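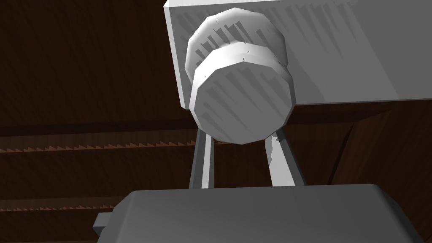 Render: pale grey housing, faceted cylindrical part on the front.

Search this repository Go Clear

Tollthorpe Visitor Places – README and data card

List of places to stay, eat, swim, launch a boat and park a caravan along the Tollthorpe shore. Made for the printed visitor map first, turned into a dataset after people kept asking for "the spreadsheet". So that's its shape: a spreadsheet with manners.

Last full release February 10, 2019. Small fixes go in whenever someone sends one.

What's in it

729 places. 627 of them have been visited in person by one of us and carry a checked location. The rest came off the old harbour office list or from owners who emailed in, location taken from their street address, and you should treat those as "near enough to find, not near enough to navigate by".

Coverage is five settlements: Tollthorpe itself, Jostby, the two hamlets on the Paiva inlet (upper and lower), and the island landing. The highway strip inland is not covered. We know there are motels there. Someone else's job.

Files

places.csv – the main table, one row per place, 19 columns
seasons.csv – opening months per place, joins on place_id
ferry_stops.csv – landing points only, NOT the timetable
names.csv – old names, dialect names, names on signs that don't match names on maps
notes.txt – loose comments from field visits, unsorted

All UTF-8. Commas. Quotes around anything with a comma in it. If Excel breaks the accents on you, import it as text instead of double clicking.

Columns in places.csv

place_id – stable, never reused, even when a place shuts
name – as on the sign by the door
settlement – one of the five
kind – see below
lat, lon – decimal degrees
loc_source – visited, address, harbour_list
street – may be empty, plenty of the shore road has no numbers
phone – as given to us, spaces and all
web – may be dead
beds – for lodging only, owner's figure
pitches – campgrounds only
boat_access – yes, no, small (small = kayak or dinghy, nothing with a keel)
dogs – yes, no, ask
step_free – yes, no, unknown
price_band – low, mid, high
water – swim, wade, none, unknown
checked_by – initials
status – open, closed, seasonal, unsure

Kinds

lodging, campground, restaurant, cafe, bakery, beach, launch, marina, lookout, chapel, museum, market, parking, toilet. One kind per row. A guesthouse with a restaurant gets two rows if the restaurant takes walk-ins, one row if it only feeds its own guests. We argued over this a lot and there are still a few rows done the old way. Send them in if you find them.

Beach covers concrete bathing platforms too. On this coast half of the "beaches" are a slab and a ladder. If you need sand, filter water = wade and then read the notes, that gets you most of the way. The long pebble bay south of Jostby is the best of them for little kids, shallow a long way out, shade from the pines till lunch.

How it was collected

On foot and by bicycle mostly. Baltazar Ventura did Tollthorpe and the old walls, Vasanthi Kandasamy did Jostby and the pebble bay, Ajith Panicker took the Paiva inlet by kayak for the places that have no road. Island landing was shared out. Bulk of the visits were in August, so everything was open and everyone was too busy to talk. Phone follow-ups filled in the winter months, badly in places.

Each visitor carried a printed sheet. Name off the sign, location from a handheld, the yes/no columns by asking whoever was there. Typed up the same evening if possible. Where it wasn't possible you will sometimes find the notes a bit thin.

Nermin Karabulut merged the sheets and did the names table, which took longer than everything else together. The lookout above the upper hamlet has a map name, a church name, and a name the fishermen use that isn't printed here at the request of the priest.

Cleaning

Exact duplicates dropped. Near duplicates (same phone, same street) looked at by hand.
Phone numbers not normalised.
Web addresses tested once before release, not since.
Price bands set by us off the posted menu or the room rate card. Low means a family wouldn't think twice. High means they would.
Spelling is the owner's, including mistakes on signs. Please don't "fix" these.

Seasons

Worth its own section as it trips people up. seasons.csv has one row per place per month, open = yes, no, part. "Part" can mean weekends, or evenings, or if the weather's good, or if the son is home. No way to tell them apart in the data, sorry. The bakeries are nearly all year round. The campgrounds are not, and the one behind the salt pans shuts early when the ground gets soft, whatever the table says.

Ferry stops: landing points are good. We left the timetable out on purpose – it changes mid-season and a stale one strands people on the island overnight. There is lodging there but not much, and the cafe stops serving food well before dark.

Known problems

- Lower Paiva is under-counted. Rooms let by families with a card in the window come and go and we stopped chasing them.
- dogs = ask is overused. It was the default on the first version of the sheet so some of those are really blanks.
- step_free was judged from the front door only. Says nothing about the toilets or the bedrooms. Don't publish it as an accessibility rating.
- A few marina rows have the office location instead of the berths. Walk toward the masts.
- beds is what the owner told us. Sofa beds are in there, I'm sure of it.
- Two chapels share a name. They are different chapels. Check place_id.
- Parking rows on the shore road were right at the time, but the kerb has been repainted near the fish market and we have not been back to look.
- notes.txt has some shorthand that only makes sense to Ajith.

What it's good for

Visitor maps, a walking leaflet, a "where can I get bread in winter" page, school projects, planning a quiet week by the water. One guesthouse used the swim column to make a laminated card for the rooms, very nice idea, please do more of that.

What it's not good for

Boat navigation. Locations are land side and the inlet has rocks.
Counting tourism jobs or beds for any official purpose. See above re sofa beds.
Rating places. There are no reviews in here and we'd like it kept that way. People live next door to each other.
Swimming safety. water = swim means people swim there. It doesn't mean there is a lifeguard, there is no lifeguard anywhere in this table.

Personal details

Phone numbers are business ones, or ones the owner said could be printed. A few owners asked to be left out altogether and they were. If you're an owner and want your row changed or gone, write and it gets done in the next fix, no form and no reason needed. Old copies we can't recall, obviously.

Loading it

Nothing special needed. Open places.csv, join seasons.csv on place_id, done. If you use Cedance for the map layout, import names.csv seperately and set the label field to map_name, otherwise you get three labels stacked on every lookout. Small labels first or the old walls disappear under the restaurants.

For a quick map: filter status to open and seasonal, loc_source to visited. That gives you the tidy version. Add the address ones back if you don't mind a pin or two landing in somebody's vegetable garden.

Sending fixes

Email or open an issue. Put the place_id in. Say what's wrong and how you know – "walked past it" is fine, "saw it online" is less fine. One place per message if you can stand it. Kamala Raju reads them and she's quick, except during grape harvest when she isn't.

New places: name, settlement, kind, and where the door is. We'll go and look before it gets marked visited. Until then it goes in with loc_source = address and status = unsure.

Please don't send:
- whole lists copied from booking sites, we can't use them
- logos
- places on the highway strip (again)

Licence

Free to use and change, commercial use fine, credit "Tollthorpe Visitor Places" somewhere a person can read it. If you print it, we'd love a copy for the shelf in the reading room. Folded is fine.

Changes in this release

- Jostby fully redone, new walk of the upper streets
- names.csv added
- water column split off from the old "beach type" column
- toilets now their own kind, they used to be hidden under parking
- island landing cafe moved to where it is, it was in the sea
- removed the campsite by the quarry, shut for good
- fixed accents in street

Still to do

Bus stops. Bicycle hire, there's more of it every year. Drinking fountains – Vasanthi has most of them on paper alreday. Winter visits for the Paiva side, someone with a warm coat. Maybe a proper split of "part" in seasons if we can agree on the words. Markets by day of the week.

We use cookies to remember your settings on this site. Accept Manage choices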